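Gresine - contract fault reviewer, robot kitchen runs (remote, paid)

Need someone quick. Our simulated kitchen robot has been failing the counter tasks since the November update and we're short on people to go through the logs.

What went wrong: grip force limit stopped being read after a restart. Arm kept closing past the cutoff, no stop, no warning in the log. Only in sim so far, but the same controller goes on the real arm at Gallegos and that one stays powered off untill we understand this. Safety matter, please treat it like one.

The work
- replay failed runs, mark the moment the fault starts
- note what the hand was reaching for and how close it was to the other items
- write up each one in plain words, half a page max
- flag anything that looks like a second fault. We suspect there is one, in the wrist

There are 4,000 runs in the backlog. You would not do them all. Expect 17 hours a week for 13 weeks, could go longer.

You
- have debugged a robot arm before, real or simulated
- can read a joint torque plot
- don't mind repetitive stuff
- bonus if you've used Brarnia, our replay tool. If not we'll show you, takes an afternoon

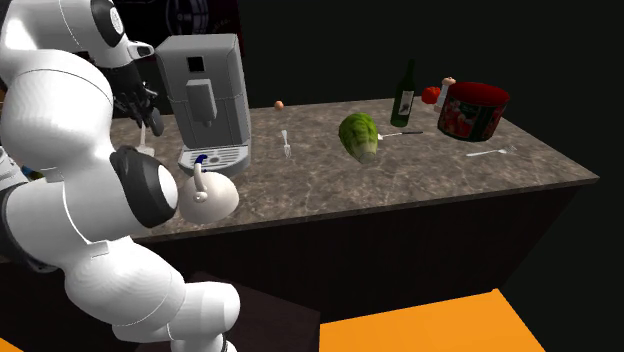
Counter task in the simulator: hand over the worktop, coffee machine and teapot next to it.

Pay is $31 an hour, invoiced monthly through Dikia. US hours prefered but not a must.

To apply: short email to the Gresine jobs address, one fault you found and how you found it. No cover letter. Closes December 6, 2022 - earlier if we fill it.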